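Chapter 6
Play Materials in the Early Years Room

By the end of this chapter you should be able to describe the main kinds of play material used with children under three, plan a simple stock for a small room, and keep a cleaning record. Key terms: open-ended material, heuristic play, posting, rotation.

6.1 What counts as a play material

A play material is anything a child is given to handle in play. Some are made and sold as toys. Others are household things such as spoons, towels and boxes. Chapter 5 dealt with the room itself, and the layout of the Treren nursery used there is used again here.

Babies learn about an object first by mouth and hand. From six months most can sit with support and pick things out of a container, and the taking out comes well before the putting in. Posting, in which a child drops an object through an opening, usually follows in the second year. It calls for a steady grip, a well-timed release and some idea that a thing still exists once it is out of sight.

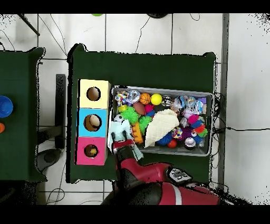 Figure 6.1 Boxes with round holes in the top, and a bin of mixed toys.

Balls are useful at this stage because they need not be turned to fit a round hole. Shapes with corners can wait. Staff should check every small item against the choke tester described in Appendix B before it is put out.

6.2 Soft and hard materials

Laine Stankevičius kept notes on play in two rooms at Sovau, one stocked mainly with hard plastic toys and one with a mixture. In the mixed room children carried toys about more and banged them less. The study was small, with 18 children, and should be read with that in mind. Soft toys also serve as comfort objects, especially in the settling-in weeks, and a child who is upset will often choose one with a part that is easy to hold.
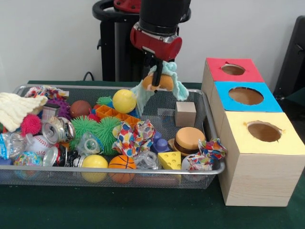 Figure 6.2 A soft toy with a round head and floppy fabric limbs.

Fabric needs more care than plastic. Seams should be pulled gently once a week, and any toy with loose stitching taken out of use.

6.3 Storage and rotation

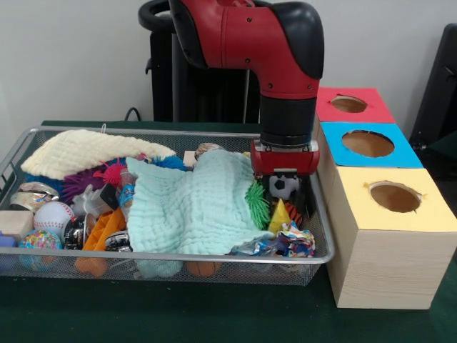
Rotation means putting out part of the stock and keeping the rest away for a time. Rasa Mets recommends up to 17 items for a group of six toddlers, changed every fortnight. Open baskets suit this method well, as children can reach in without help. Mesh sides let some of the contents show through the front, but a full basket still hides a good deal, and a folded towel laid across the top, like the cream one here, covers whatever lies beneath it. Small things such as the black-and-white football are easier to find in a shallow tray.

Activity 6.1
List the play materials in a room you know. Mark each one soft or hard, and note how it is cleaned. Keep your list for use in section 6.4.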